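# Schubladen, Fächer und ein sehr alter Schrank

Als ich im August in die Wohnung in Kollow gezogen bin, stand der Schrank schon da, und seitdem nehme ich ihn mir Stück für Stück vor. Auf dieser Seite sammle ich, was dabei so zusammenkommt - ohne große Ordnung, die kommt ja hoffentlich in den Schrank! Angefangen habe ich mit den 2 unteren Fächern, weil man da am schlechtesten drankommt (mein Rücken lässt grüßen).

**Unten, ganz hinten**

Dunkle Ecken sind ja wirklich mein Lieblingsthema. Man wischt, man leuchtet, man wischt noch mal, und am Ende riecht alles nach Seife und man selbst auch.

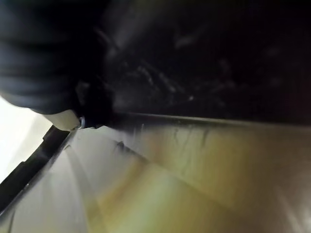 Mit dem Putzen allein ist es aber nicht getan. Ich will die Bretter noch mit Wachs einreiben, die Dose von Mavov steht seit Wochen im Flur bereit, und danach kommt Schrankpapier rein. Davon habe ich 9 Bögen gekauft, für mehr als 20 Euro, und ja, das Muster ist es wert!

**Was danach reinkommt**

Nach unten sollen die schweren Sachen, also Töpfe und die große Auflaufform, die ich viel zu selten benutze. Die Tischdecken wandern nach oben - da bin ich noch am Überlegen, ob ich sie rolle oder falte. Wenn ihr Tipps habt, schreibt mir gern! Mit den oberen Fächern geht es weiter, sobald das Wachs durchgetrocknet ist.

Stand: 13. Januar 2024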